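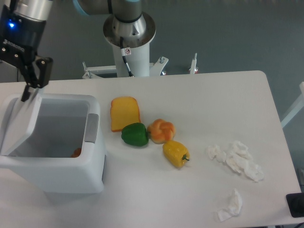
White table with the small lidded bin, toy food and some tissues

How to remove a sticky film from a white table?

Posted by Mendumska, May 7, 2025

Hello everybody. I have a white table which I use for the play corner of my daughter. In October I covered the top with a transparent protective film from a shop in Brosindale. Now I removed the film, but the glue stayed on the table. It is sticky in many places and it collects dust and hair. I tried warm water with dish soap for 2 evenings and the result is very small. I do not want to scratch the surface or make it yellow. Which product is safe, please? The table did cost 306 and I can not buy another one this year.

Stevens
Try cooking oil. Put it on the glue, wait, wipe. Works on jar labels, so it should work on this also.

Standbridge_Home
I had the same problem with kitchen doors. Oil is good for the first step, but you must leave it for one hour and after this wash very well with soap, otherwise you will have a greasy table and the dust comes back. For the remaining spots I used rubbing alcohol of 70 percent on a cotton cloth. Please test it first on the underside, because some painted surfaces become dull from alcohol. Do not use acetone or the rough side of the sponge. An old plastic card is good for pushing the soft glue away, if you hold it flat.

When all is clean, rinse with plain water and let it dry before the child plays there again.

Mendumska
Thank you both. The test under the table was fine, so I will start with the corners on the weekend.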